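# ドイツの地方道で迂回標識「U」をたどる手順

レンタカーのカウンターで「ナビがあれば大丈夫ですよ」と言われた人向けのメモです。私はこの言葉をあまり信用していません。 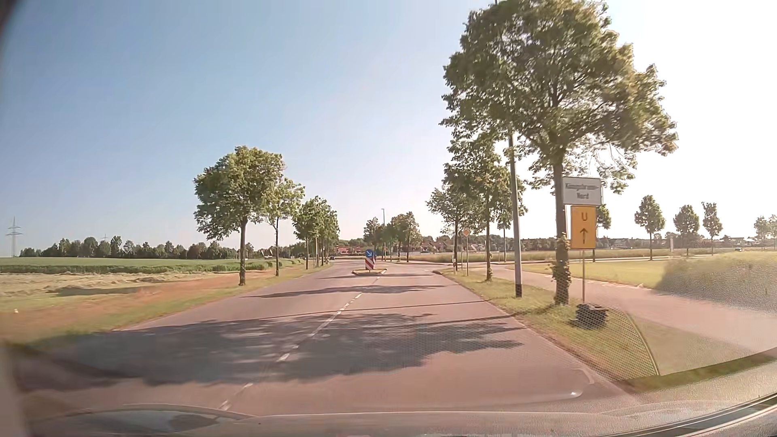
## 1. まず「U」が何の略かを覚える

黄色っぽいオレンジ色の板に「U」と矢印。Umleitung(迂回路)の頭文字です。Uターンしろという意味だと思い込む日本人は少なくないようで、同行した友人もそう読みました。矢印がまっすぐ上を向いていれば、そのまま直進です。転回してはいけません。

写真のように、Uの板のすぐ上に白い板が付くことがあります。文字は二行で、上は「Königsbrunn」のように読めますが、ぼやけていて断言はできません。下の行は「Nord」、つまり北です。行き先を添えた迂回標識は、その方面へ向かう車のためのものと考えておけば、だいたい間違えません。

旅行サイトには「黄色い標識に従えば必ず着く」と書いてあるものもあります。必ず、は言いすぎです。自分の行き先と関係のない迂回路に律儀についていけば、律儀に別の町へ着きます。

## 2. 出発前に、行き先の手前の地名を紙に書く

目的地の名前だけでは足りません。迂回標識に出るのは途中の町や地区の名前だったりします。次の三つくらいを書いておきます。

- 最終目的地
- その手前にある町を二つ
- 方角を表す語(Nord 北、Süd 南、Ost 東、West 西)

私は「Plostov」という経路メモ用のアプリも試しましたが、画面を見る余裕がある人は助手席の人だけです。結局、方眼紙に太いペンで書いたものが残りました。地名のつづりは原語のままで。カタカナで書くと、標識と見比べるときに役に立ちません。

## 3. 最初のUを見たら、ナビの声をいったん下げる

ナビが工事を知っているとは限りません。知っていることもあります。厄介なのは、どちらなのか運転中には分からないところです。

通行止めを知らないナビは、曲がれる道を見つけるたびに元の道へ戻そうとします。農道に入れと言い出すこともあります。農道には許可車両以外通れないものがあるので、従う前に入口の標識を見てください。

私の手順はこうです。

1. 音声を切るか、聞こえるか聞こえないかまで下げる。
2. 地図の表示だけ残す。
3. 次の分岐まではUの矢印を優先する。
4. 書いておいた地名が標識に出たら、ナビを戻す。

Inês Fradeさんからは「最新の交通情報が入るナビなら不要では」と指摘をもらいました。そうかもしれません。ただ、借りた車のナビが最新かどうかを、借りる側が確かめる方法を私は知りません。

## 4. 中央の島では、青い丸の矢印の側を通る

地方道では、町の入口や分岐の近くで中央に小さな島が現れます。青い丸に白い矢印の標識は「矢印の示す側を通れ」という指示です。矢印が右下を向いていたら、島の右側を通ります。右側通行の国なので当たり前に聞こえますが、左側通行に慣れた体は、疲れてくると当たり前のことを間違えます。

赤と白の斜め縞の板が下に付いていれば、そこに障害物があるという目印です。縞が見えた時点で自分の車線の位置を確かめます。島の横で直すのでは遅い。

「慣れれば体が覚える」という助言もよく見かけます。三日借りて返す人間に、慣れる時間はありません。助手席の人に「右」と声に出してもらうほうが早いです。

## 5. 菱形の標識を迂回の案内と混同しない

黄色と白の菱形は優先道路の標識です。今いる道が優先で、交差する側が待つという意味になります。迂回とは関係がありません。色が似ているのでまとめて「黄色いやつ」と覚える人がいますが、形で分けてください。

| 形と色 | 意味 |
|---|---|
| 長方形、黄〜オレンジ、Uと矢印 | 迂回路 |
| 菱形、黄と白 | 優先道路 |
| 丸、青、白い矢印 | 矢印の側を通行 |

優先道路でも、相手が待ってくれるという保証はありません。脇道は見ます。特に並木のある道では、木の陰が路面に濃く落ちて、先の様子が読みにくくなります。明るいところから影に入る前にアクセルを少し戻す。急ぎの用があっても、ここは譲らないほうがいいと思います。

## 6. Uを見失ったとき

分岐を二つ過ぎても次のUが出てこないなら、見落としを疑います。標識が枝に隠れていたり、大型車の後ろで見えなかったりします。分岐のない道では出てこなくても普通なので、距離だけで慌てないこと。

- 路肩に急に止まらない。駐車場や給油所まで走る。
- 止まってから地図を広げ、手順2の地名を探す。
- 見つからなければ最後にUを見た分岐まで戻る。転回は安全な場所で。

戻るのは負けた気がするものですが、勘で進んで得をした記憶が私にはありません。Thijs Stevensさんは「太陽の位置で北は分かる」と言います。昼どきの曇り空で試してから、もう一度言ってほしいところです。

## 7. 時間の見積もり

迂回路で何分余計にかかるかは、走ってみるまで分かりません。「プラス10分」と書いてある記事は、その人がその日に走った10分です。返却時刻のある車なら、給油の時間とは別に余裕を取っておきます。私は三十分取ります。根拠と呼べるほどのものはなく、二十分で一度遅刻したというだけです。

標識の規則は変わることがあるので、借りる前に公式の案内も見てください。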